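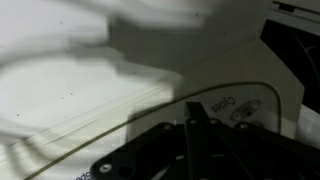

# Automating the load and unload step at a small laundry: effects on staff work

Student project report, Noman Soomro

## 1. Purpose

Daltlow is a commercial laundry that washes linen for guest houses and two dental offices. In April it began using an arm with a two-finger gripper, controlled by software called Illia, for part of the work at its washing machines. This report covers what the arm does on a normal shift, which tasks moved from people to the arm, which tasks appeared that did not exist before, and how the staff rate the change. The wash process itself (chemistry, temperature, water use) was outside the scope.

## 2. Method

I spent 4 shifts on the floor, one of them a Saturday, and logged each operator task with a start time and an end time. Tasks under five seconds were grouped with the task before them. I also read the fault log kept by Illia and held short interviews with the operators and the shift lead. Interview notes were typed the same day and shown to the person interviewed for correction.

The log covers 83 loads handled by the arm. Loads that an operator took over before the first pick were left out.

## 3. Work before the change

One operator served each row of machines. The operator sorted linen into carts, loaded by hand, closed the door, chose the program, and returned at the end to unload. Unloading was the heaviest part. Wet sheets twist together, and the usual method was to reach in to the shoulder and pull. Operators described sore wrists and lower backs by the end of a shift. The laundry had no written record of these complaints, so no comparison in numbers is possible.

The work also set the pace of the day. An operator who was late at one machine was late at all of them.

## 4. Work after the change

The arm now picks linen from a cart, places it in the drum, and takes it out after the wash. Operators still sort, check pockets and pillowcases for foreign objects, dose stain remover, and select the program.

New tasks observed:

- Parking the cart on the floor marks. A cart a hand's width off the marks causes missed picks.
- Clearing a stopped arm. The operator opens the gate, frees the cloth, closes the gate, and confirms on the panel.
- Wiping the wrist camera. Lint and moisture collect on the lens cover. The interval was set at 300 minutes by the supplier, Memon, and is shorter in practice.
- Checking the drum by hand after unloading. Small items such as face cloths stay behind in the folds of the door seal.

The arm is slower than a person on a single load. It needs about 600 seconds to unload a full drum of sheets. The gain comes from the operator being free to fold and pack during that time.

## 5. Faults

Most stops fell into two groups. In the first, the fingers closed on more than one layer and the load limit was reached. In the second, the camera view was too dark or too blurred for the software to find an edge to grip. White linen against a white surface was the hardest case. Adding a lamp beside the gate reduced the second group on the last two shifts, although the sample is too small to state by how much.

Stops were not evenly spread. They came more often late in the shift, when the carts were packed higher.

## 6. Staff views

All operators said that their backs and wrists felt better. They differed on the rest. One preferred the new work because the folding table is dry and has a window. Another disliked being called away by the alarm in the middle of a stack and having to start the count again. The shift lead reported that planning is easier but that training a new person now takes longer, as the panel has to be learned along with the linen types.

No jobs were cut during the project. One part-time position was left open when the holder moved away. Two operators mentioned this without being asked, and both wanted to know if it would be filled. Management had not decided.

## 7. Proposed changes

1. Limit cart height with a painted line on the inside wall.
2. Change the alarm to a light at the folding table, with sound only after one minute.
3. Log the lens wipe on the panel so that a real interval can be set.
4. Give operators access to the fault log. At present only the shift lead and Memon can open it.

Item 4 was raised by an operator, who had been keeping her own list of stops in a notebook. Her list and the log agreed on all but three entries.

## 8. Open points

Fludetti, the firm that services the washing machines, has not yet said whether repeated contact between the gripper and the door seal affects the service contract. The seals should be inspected at the next visit and the result added to this report as an appendix.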